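4.3 Annotation des prises dans Kovano

Cette section explique comment marquer les instants de fermeture et d'ouverture des doigts dans un enregistrement, puis comment exporter le résultat vers le planificateur Flanine. L'enregistrement doit déjà avoir été importé (voir 4.1) et synchronisé (voir 4.2).

1. Ouvrez le projet, puis l'onglet Séquences. Les séquences non annotées portent une pastille grise.

2. Double-cliquez sur une séquence. La vidéo s'affiche à gauche, la courbe d'écartement des doigts à droite.

3. Vérifiez que la courbe est calibrée : doigts complètement ouverts, elle doit indiquer 100. Si la valeur est inférieure, relancez Outils > Calibrer l'écartement avant de continuer.

Attention : un recalibrage efface les marqueurs déjà posés sur la séquence. Exportez-les d'abord si vous voulez les conserver.

4. Déplacez le curseur jusqu'à la dernière image où les doigts sont encore ouverts, puis appuyez sur A (approche).

5. Avancez image par image avec la flèche droite. Dès que la courbe commence à descendre, appuyez sur F (fermeture).

6. Appuyez sur O au début de la réouverture.

Remarque : avec les textiles épais, la courbe se stabilise avant que les doigts se touchent. Ne cherchez pas le zéro. Placez le marqueur de contact au début du palier et réglez Seuil de palier sur 3.

Pour l'approche, choisissez une image où le bord du pli et les deux doigts sont visibles. Un doigt peut masquer une partie du tissu, le détecteur de bord Carroll s'en accommode tant que l'extrémité du pli reste dégagée.

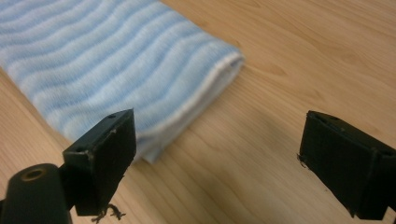
7. Dans le panneau Objet, sélectionnez la classe (serviette, torchon, vêtement) et l'état (plié, étalé, froissé). Ces deux champs sont obligatoires.

8. Cliquez sur Valider. La pastille passe au vert. Si elle reste orange, deux marqueurs sont séparés de moins de 30 ms.

9. Choisissez Fichier > Exporter > Flanine. Le fichier est écrit dans le dossier exports du projet.

Les profils de seuil fournis avec Vommont ont été établis par Catríona Hegarty et sont en lecture seule. Dupliquez-les pour les modifier.

4.4 Correction d'une annotation validée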